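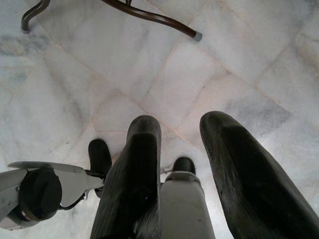 Marble tile laid on the diagonal, with pale beige grout lines.

How to Start a Scorebook for Your Local Club

So you've been handed the scorebook at your club's weekend match, and you're wondering what on earth all those little boxes are for. Take a breath! I kept the book at Abreu for years, and I still get a small thrill every time I open a clean page.

Start before the toss. Write both team names across the top (ours was usually Abreu against Lokanier, and those were lovely long afternoons), then the ground and the number of overs. Use a pencil, a soft one, and keep a spare in your pocket.

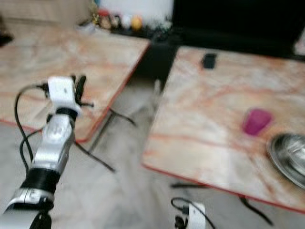
Next, list the batters in order down the left side, leaving a line free if the captain is still making up his mind. Put a dot for every ball with no run, and write the number when they do score. Do it in the bowler's box too, every single ball, and the two halves of the page should agree at the end of the over.

When a wicket falls, note the team score and the batter's name right away, then call across to the other scorer to check. My old book has almost 600 wickets in it, and I'm fond of every one.

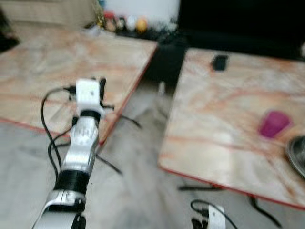

White and silver arm beside the table.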